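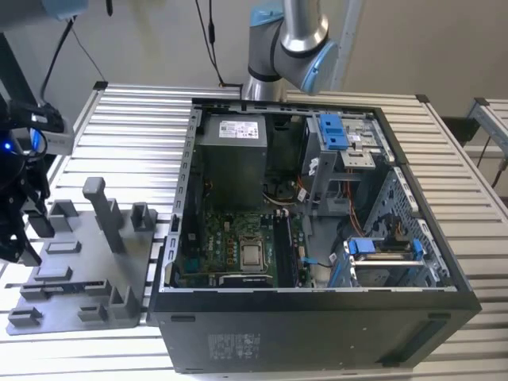 Bench notes, March: the Unine desktop strip-down kit, trial unit

Start 8.40. Written up as we go, tidied a bit at lunch. Senyo Baidoo on the pendant, me (Abena Opoku) on notes and screwdriver.

What we are reviewing: Unine want to sell us their strip-down kit for end-of-life desktops. It is an arm program library, a set of gripper fingers, printed fixture plates and a year of support. The arm is extra and we are not being asked to buy one. Clurkberg are the resellers and have lent us the kit until the end of the month. Oltbridge depot want to know by then if it is worth putting on their intake line, where the job is memory out, processor out, drive out, carcass to the metal cage.

Setting up

Case goes on its side on the ribbed table, open side up. Side panel has to come off by hand first. Unine's leaflet says "panel removal supported" but that means a later release, according to Clurkberg. I have put it down as not supported.

Took the feet of the kit's clamp bars off and put them back the other way round. The drawing in the manual is mirrored. Senyo had already guessed this from the slot spacing. Clurkberg told.

Calibration uses the corners of the case and one point on the processor socket. The manual gives 8 minutes for it. Ours took longer the first time and I have not written down a figure because we stopped in the middle to find the right hex key.

Fingers: the kit has 3 pairs. Narrow ones for memory, wide ones for drives, and a hooked pair for levers and latches. Changing a pair is two screws. The screws are small and go in from the top, so keep the magnetic tray under your hand when you do it. One is already somewhere under the table.

Runs before the break

Program "RAM lift" first. It wants the latches opened by a separate routine before the fingers go down on the module. We ran the latch routine at the slow setting. It approached well square to the board. It pushed harder than I would like on the second latch and Senyo stopped it there and brought the force limit down to the next step. Second go was gentler and the latch opened.

The lift itself pulled straight up, no rocking. I rock them when I do it by hand, so I was expecting trouble, but the module came out on the first pull. Put it back by hand and repeated. Second pull slipped. Wiped the finger pads and it held after that. Note for Clurkberg: are the pads a consumable, and what do they cost? Not in the quote.

Cables

This is where most of the morning went. The kit expects the cables to be "dressed clear of the work area" and there is no routine to do it. In a case like this one you have the supply wires going across the top, the flat blue SATA lead coming off the lower right of the board, and a loose bundle of black ones over the chassis floor. Oltbridge will not have anyone dressing cables before each unit. If they did they could pull the memory out while they were there.

Asked Clurkberg by phone. They said the planner treats cables as soft and will push through them. Tried it with the arm at a crawl. I would not trust it at full speed near a connector we wanted to keep. For scrap boards it probably does not matter, and Mensah, who take the boards off us, only mind about the gold edges and the processors.

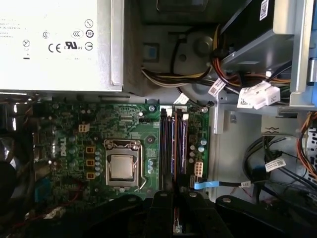 Does the kit need a separate program for each make of case?
It needs a separate layout file, which is a short list of positions, and the programs stay the same. Unine supply 288 layouts with the kit and you can teach your own by jogging the arm to each point and saving it.

Teaching one ourselves

Senyo taught a layout from scratch without using the supplied one, to see how bad it was. Not bad. The wrist view on the pendant is clear enough to line up on a slot, though the fingers hide the near end once you are low. He ended up setting the height first and then backing off to check the position. The save button is beside the clear button. We lost one set of points to that.

The layout file is plain text, so it can be copied between machines and edited. Good. Version number has to be bumped by hand or the arm carries on using the old one without a word. Less good. Have written that on a label and stuck it to the pendant.

Processor

Not done yet. The lever needs the hooked fingers and I want to read the section on lever force again before we let it near a socket. Page 2 of the addendum contradicts the main manual on which way the hook faces. Waiting for a reply from Unine.

To do

Find the finger screw.
Price for pads and for spare fingers, from Clurkberg.
Ask Oltbridge how many of their cases come in with the side panel already off.
Lever test once Unine have answered.
Senyo to try the drive routine with the wide fingers. The drive cage sits tight in the corner and he thinks the wrist will foul it.

Stopped 12.50. Arm parked, air off, guard key in the drawer.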